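# Preguntas frecuentes sobre la adquisición de estaciones robóticas de dos brazos

Servicio de Compras y Equipamiento Técnico, Instituto Clollwood. Texto revisado el viernes, 14 de agosto de 2020.
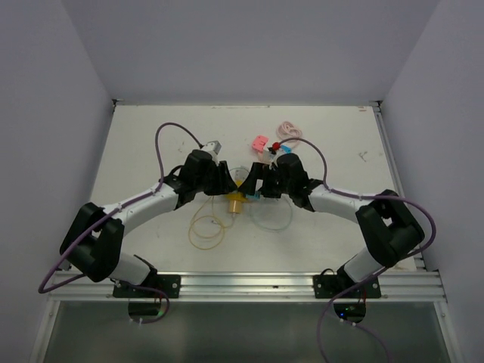 Las respuestas que siguen se dirigen a los departamentos y grupos que prevén solicitar una estación de dos brazos con cargo al próximo ejercicio. No sustituyen a las bases de la convocatoria interna, que prevalecen en caso de discrepancia.

## Presentación de solicitudes

### ¿Quién puede solicitar una estación?

Cualquier unidad con centro de coste propio. Los grupos que carezcan de él deberán presentar la solicitud a través de su departamento, con la firma de la dirección. No se admiten solicitudes a título individual.

### ¿Cuál es el plazo?

El plazo ordinario se cierra el último día hábil de abril. Las solicitudes recibidas con posterioridad pasan al ejercicio siguiente, salvo que se trate de la reposición de un equipo averiado sin reparación posible. Esta circunstancia se acreditará mediante informe del taller.

### ¿Qué documentación debe adjuntarse?

- Memoria de uso, con un máximo de 10 páginas.
- Presupuesto del proveedor, desglosado por partidas y vigente en la fecha de entrega.
- Plano del local con la posición prevista de la estación y de las tomas eléctricas.
- Nombre de la persona responsable del equipo y de quien la sustituya.

La memoria debe describir las tareas concretas que se quieren realizar. Expresiones como «uso general» o «investigación en manipulación» no permiten valorar la solicitud y darán lugar a una petición de subsanación.

## Presupuesto

### ¿Qué partidas debe incluir el presupuesto?

Los dos brazos, las pinzas, la mesa con su estructura, los paneles laterales y posterior, el cableado, la electrónica de control y el equipo informático. El transporte y la puesta en marcha se consignan en líneas separadas, aunque el proveedor los ofrezca sin cargo.

### Mi presupuesto solo contempla los brazos. ¿Es suficiente?

No. En la convocatoria anterior, varias unidades recibieron los brazos y tuvieron que esperar meses por la mesa y los elementos de fijación, que no figuraban en el pedido. Desde entonces no se tramitan presupuestos parciales. Si la unidad ya dispone de una mesa válida, lo hará constar e indicará las medidas del perfil frontal y el sistema de anclaje de las placas.

### ¿Qué importe debe reservarse para consumibles y repuestos?

La reserva recomendada es de alrededor de 2000 euros por estación y año. Cubre dedos de pinza, cables, bridas, tornillería y el material que se manipula. Las unidades que trabajen con piezas flexibles, como tubos o cordones, deberían prever una reposición más frecuente de estas.

### ¿Pueden adquirirse los brazos en un ejercicio y las pinzas en otro?

Solo con autorización previa. El fraccionamiento dificulta la garantía conjunta y complica la recepción del equipo. Las consultas sobre esta cuestión se dirigirán a Anjani Saragih, responsable de control presupuestario.

### ¿Cuándo se exigen tres ofertas?

Para todo pedido superior a 3000 euros, impuestos excluidos. Por debajo de esa cantidad basta una oferta, siempre que proceda de un proveedor dado de alta.

## Elección del equipo

### ¿Con qué proveedores se trabaja actualmente?

Están homologados Zoletti y Trorton para estaciones completas, y Sarkar para pinzas y accesorios. Puede proponerse otro proveedor; en tal caso, el trámite de alta se inicia antes de presentar la solicitud.

### ¿Es preferible una estación de dos brazos o dos estaciones de un brazo?

Depende de la tarea. Cuando una pinza debe sujetar la pieza mientras la otra actúa sobre ella, la estación doble es la opción adecuada. Si las operaciones son independientes, dos estaciones sencillas ofrecen mayor disponibilidad, puesto que la avería de una no detiene la otra. Khoa Lý, del taller de automatización, atiende consultas previas.

### ¿Son obligatorios los paneles alrededor de la mesa?

En los locales compartidos, sí. En los de uso exclusivo se decidirá tras la visita del servicio de prevención. Su coste debe figurar en el presupuesto en ambos casos y se anulará la línea si finalmente no se requieren.

### ¿Puede solicitarse equipo de segunda mano?

Se admite entre unidades del Instituto mediante traspaso interno. La compra de equipo usado a terceros no está permitida.

## Entrega y mantenimiento

### ¿Cuánto tarda la entrega?

El plazo habitual es de 20 semanas desde la firma del pedido. La unidad debe tener el local preparado antes de la recepción; el almacén central no guarda estaciones montadas.

### ¿Quién firma la recepción?

La persona responsable del equipo, junto con un técnico del taller. Antes de firmar se comprobarán la fijación de las placas, el recorrido de los cables con los brazos en sus posiciones extremas y la parada de emergencia.

### ¿Qué cubre el contrato de mantenimiento?

Una revisión anual y la mano de obra de las reparaciones. Quedan excluidos los daños por colisión y el desgaste de la superficie de trabajo. Mathias Zürcher gestiona los contratos y facilita el modelo vigente.

### ¿A quién se remite la solicitud?

A la secretaría del Servicio, a la atención de Karthik Majumder, en un único archivo. Se enviará acuse de recibo con el número de expediente, que deberá citarse en toda comunicación posterior.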